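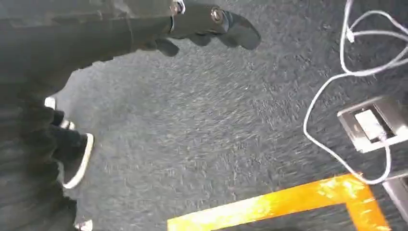
**4 Findings: Dress and Small Handling**

**4.1 Shoes and trousers**

We start at the floor, where our coders had the most fun and where they agreed with each other most often. Of the 754 garment entries in the Windberg set, shoes were the easiest to enter and the hardest to stop talking about. A dark upper on a white sole is a wonderfully readable thing. On a gray floor the sole draws the outline of the foot almost by itself, and a coder can tell which way the toe points even when everything above the ankle is lost in shadow (Figure 1). The same pair seen against a dark carpet would need a second look for the upper, while the line of the sole would hold up just as well.

Trousers gave us more trouble, and more to learn from. The Kütt scheme, which we adopted without changes for the pilot, sorts leg garments first by color and then by cut. Neither helped much with people standing close to one another in dark clothes. What did help was the surface. Ribbed cloth shows faint parallel lines down the leg, and these lines survive surprisingly poor viewing conditions. Coders could not always say whether such a garment was true corduroy or a knit with a raised rib, and we asked them to stop trying. The entry for the trousers in Figure 1 reads "ribbed, very dark" and carries no fiber name. We think this is the right amount of detail. A rib is a thing one can see, and fiber is a thing one learns from a label or by touching the cloth.

This small change did a lot for the rest of the work. In the pilot, 30 leg garments had been entered as "dark, plain" by one coder and "dark, corduroy" by another. When we put surface ahead of cut, nearly all of these disagreements went away after a single Friday session, and the ones left over were about washed-out cloth that could be called black or dark gray with equal fairness. We joined the two shades into one class, as Flunthorpe had done for outdoor coats, and lost nothing we needed for the analysis.

Shoes and trousers also had to be tied together. A person in our set usually appears as a run of dark cloth that ends in a shoe, and the point where cloth meets upper is often the least clear part of the whole outfit. We let coders enter a single "dark to sole" run in such cases. It sounds lazy, but it made the records more truthful! A hem entered on guesswork looks exactly like a hem somebody saw, and anyone using the records later would have no way to tell them apart.

**4.2 Sleeves**

Sleeves were the part of the study we looked forward to, and they did not let us down. Much of the writing on everyday dress treats the sleeve as an extension of the body of the garment, to be described once and left alone. In rooms where people reach, hold things up and lean across one another, the sleeve has a life of its own. It bunches at the elbow, slides back from the wrist and folds in ways that change its apparent width. A loose dark sleeve hanging at the side can look like a separate piece of clothing altogether, and several of ours were first entered as jackets carried over the arm.

The knit sleeves were a delight to code. Ribbing that runs along the arm works like an arrow, and a coder who can see only a forearm's length of it can still follow the direction of the reach and say where the hand ought to be. Smooth woven sleeves offer no such help. For those, the creases have to do the work, and creases gather where the arm bends, so they say more about the elbow than about the hand. White sleeves in strong light were the extreme case. The folds were there, crisp and plentiful, while the edge of the cloth tended to dissolve into whatever pale wall or fixture lay behind it.

We therefore added a field called "run," with three possible values: along the arm, across the arm, and none. It takes a moment to fill in. Of every field in the Clekodar sheet, it turned out the most useful for pairing sleeves with hands, and we would urge anyone who studies clothing in use to try it.

**4.3 String, and what fingers do with it**

The last group of entries concerns thin, limp objects held in the hand. Ribbon, cord and thread all come up in the wider set, but string is the one we keep returning to. Held from above between the fingertips, it hangs almost straight, and it is so light that the grip needed to keep it there is very small. The fingers close in a pinch and the rest of the hand has almost nothing to do. Compare this with a bottle or a bag handle, where the whole palm joins in and the sleeve is pulled forward by the weight.
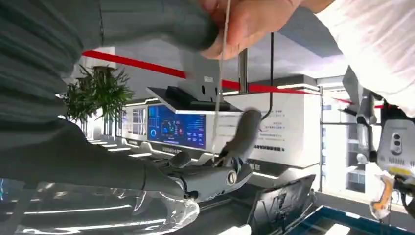

This is why we coded sleeve and grip together in the first place. A light pinch leaves the cuff where it was, and the cloth of the forearm keeps its ordinary folds. A loaded grip changes both. In the subset of 500 entries where hand and sleeve could be coded at once, the coders' notes on cuff position followed the type of grip closely enough that we moved cuff position out of the free-text comments and gave it a field of its own.

String raised one problem we have not solved. The scheme asks for the length of any held object, and a hanging string rarely offers two clear ends. The upper end is hidden by the fingers, and a tail may stick up behind them or may not. The lower end is often lost against something pale. White string on a white background can vanish for part of its length and come back farther down, and two of our coders would happily enter it as two strings. For the present we record only the part that can be followed without a break, and we mark the rest as open. A better rule would probably start from the hand and work downward, with a note wherever the line is lost.

Background matters here more than we had expected. A stripe of strong color on a wall, or the spiky leaves of a potted plant, gives thin pale objects something to stand out against. It also pulls the eye away from them, and coders new to the task often wrote a fine description of the plant before they had entered the string at all. We grew rather fond of those descriptions and kept them in the comments. For training, we now give new coders 5 practice entries with busy backgrounds before they see any plain ones, and ask them to finish the hand and whatever it holds before going on to the room.

Transparent objects remain outside the scheme. Clear plastic shows up mainly as bright streaks along its curves, and our surface classes, which were built for cloth, have no place to put them. The next version of the sheet, planned for April, adds a class for surfaces known chiefly by their highlights, and the clear items already noted in the comments will be entered again under it.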